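# Lidinent finishes sleeve and booklet for Pacheco reissue

05/08/2025

The small print studio Lidinent has delivered the packaging for the new vinyl edition of *Pacheco*, the first album by the trio Nisen. The record comes out in a numbered run of 1254 copies, and the first boxes have already left the bindery for the shops.

The job started in March, when the band's label, Trasine, asked Lidinent to take over the print work from the drawings of Stelios Rallis. Rallis had drawn the cover by hand in ink, at the same size as the finished sleeve, and he wished that the lines should stay sharp also where they cross the fold. For this reason the sleeve was printed flat in one piece and only afterwards creased and glued.

There are two inks on the outside, a dark green and a metallic copper. The copper was the difficult one. On the first proof it looked brown, and on the second it was bright enough but it rubbed off on the fingers. Theano Xenos, who runs the production side at Lidinent, tried it again over a layer of white, with a matt seal on top and a longer drying time.

"We had nearly 200 test sheets on the floor of the studio," she said. "From the door they all had the same colour. When you came close, every one was different. Stelios picked his favourite, and it was a sheet that I had put in the wrong pile."

The board is uncoated on both sides and a little heavier than what is normal for a single record. Xenos said the label was at first worried about the weight, as it changes the cost of the post, but a sample was sent to the label's own address by ordinary mail and it arrived with the corners in good shape. After that the board was approved. 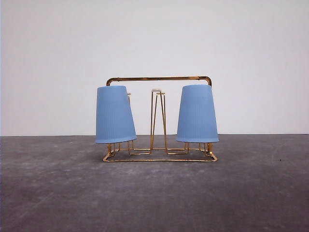
*Gold wire rack with two light blue cups.*

Inside the sleeve is a booklet, sewn with green thread. It holds the lyrics, in Greek and in English, and a set of pencil sketches that Rallis made while he listened to the rehearsals. The sketches were scanned in grey and printed with black ink only. Lidinent proposed a soft cream paper for these pages, so that the pencil would keep its warm tone, and the label agreed to it after seeing one printed spread.

The lyrics took longer than planned. The typeface chosen for the English text had no Greek letters, and the first substitute looked too thin beside it. Rallis finally redrew the Greek capitals for the song titles himself, and for the smaller text the studio used a second typeface with a similar weight. One late correction, an accent missing in the title of the last song, was found by the band's singer on the final proof, the evening before printing.

The numbers on the back are stamped by hand. From the full run, 1000 copies go on general sale and the other 254 are kept for subscribers of the label and for the concerts. All copies have the same sleeve and the same booklet. The subscriber copies also have a folded print of the cover drawing, without any lettering, in the copper ink alone.

For Rallis this is the first record sleeve after many years of drawing for books and theatre posters. He said he found the square format harder than he expected. "A poster has a top and a bottom, and the eye goes down," he said. "With a square I was turning the paper all the time. In the end I drew it from the centre, and I left one corner open for the name."

The name of the band is so small on the front that some shops asked for a sticker. Lidinent made one, a round green label that sits on the outer plastic and not on the board, so it can be taken away with the wrapping. The catalogue number and the barcode are on the same sticker, and the back of the sleeve has only the song list, the stamped number and a short line with the credits.

The printing plates will be kept until the end of the year. Trasine has not decided about a second run, and if there is one, it will be printed without numbers and with a plain black inner sleeve.

The test sheets for the copper ink will be cut down and bound as notebooks. They will be sold at the counter of the Lidinent studio while they last, together with a few of the unfolded proofs signed by Rallis.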